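Search this site Enter keywords Go

Filed under: Kitchen Basics, Coffee & Tea, Cleaning

How to Descale a Home Coffee Machine Without Making a Day of It

If your coffee has started coming out slower than it used to, or it tastes a bit flat even with a fresh bag of beans, the machine is probably due for descaling. I put this job off for years -- I thought it would be fussy -- and now I do it while I'm listening to the radio and hardly notice.

Scale is just the minerals from your tap water, left behind every time the water gets heated. We have very hard water in Brimgate, so mine builds up quickly. My neighbor Ditte Ingvarsson fills hers from a filter jug and gets away with doing it far less often, the lucky thing.

What you need

A bottle of descaler made for coffee machines (do check your manual first, as some makers are particular about which kind you use), a bowl or jug big enough to hold a full tank of water, a soft cloth, and fresh cold water for rinsing. People always ask me about vinegar. It will shift some scale, but the smell hangs around, and quite a few manuals warn against it, so I've gone over to the proper stuff.

What to do

Start by emptying the water tank and tipping out any old grounds or pods. If there's a water filter in the tank, take it out and set it aside.

Mix the descaler with water, going by the amounts on the bottle. Mine takes 16 ounces of water to one capful, but yours may well be different! Pour it into the tank and put your bowl under the spout.

If your machine has a descaling program, run that and let it do its thing. If it doesn't, brew half the tank through, switch the machine off, wait 20 minutes or so, and then run the rest. The water may come out cloudy or with little white flakes in it, and you needn't worry about that.

Now rinse the tank well, fill it with plain water, and run the whole lot through. Then do it again. I like a third go if I can still smell anything.

Wipe down the outside, dry the drip tray, and put the filter back.

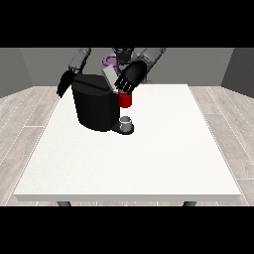

Brimgate, April

A black machine on a white table shows every splash, I'm afraid, so keep that cloth handy while you work. A barely damp one does the trick, followed by a dry one for the streaks.

How often should you do it? I go by every two months, and Mikkel Toft, who got me into decent coffee in the first place, waits for the warning light on his. Either is fine if you stick to it. I write the date on a bit of tape and put it inside the cupboard door, next to the one for the kettle.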